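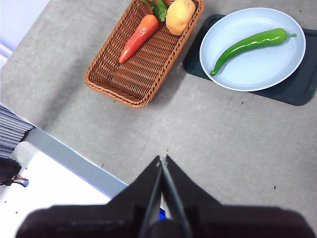

Carrot in the wicker basket.

The garden that mostly wasn't

Posted 14 August 2021 by Clara

Quick one, it's late and the dishwasher is leaking again. More on that never.

So the plot. We signed up for it in spring, the Onedside allotments, number 54, right by the back gate where everybody parks. Big plans. Beans up the fence, squash, two kinds of potato. Then July happened. Rain, rain, one hot week, more rain. Slugs the size of my thumb. Beans gone in a night - just stalks. I stood there in my work shoes and said some words.

Squash did fine. Too fine. It's over the path now and into the next plot, and I've had a note about it. A polite note, laminated. I've cut it back twice and it doesn't care.

Potatoes: dug up one row, 4 decent ones and a lot of marbles. Boiled the marbles whole with butter and salt. Really good, would grow marbles again.

Money, for those who asked. I've spent 218 dollars so far, most of it on the fence and the compost delivery from Iltero, which came on the wrong day and got dumped accross the gate. Took me until dark to shift it. Seeds were nothing, 23 dollars for the lot and I still have half the packets in a drawer.

Next year - smaller. Onions, garlic, salad leaves in the old sink. Copper tape, proper netting, no beans untill I've calmed down. Might try the early potatoes from Dimitrov, the seed place by the station, people on the waiting list swear by them.

Anyone want squash? Serious question. Bring a bag. Bring two.

Right, towels, dishwasher.

Contact | © 2021 Clara | Back to top

This site uses cookies to remember your settings. Accept | Read more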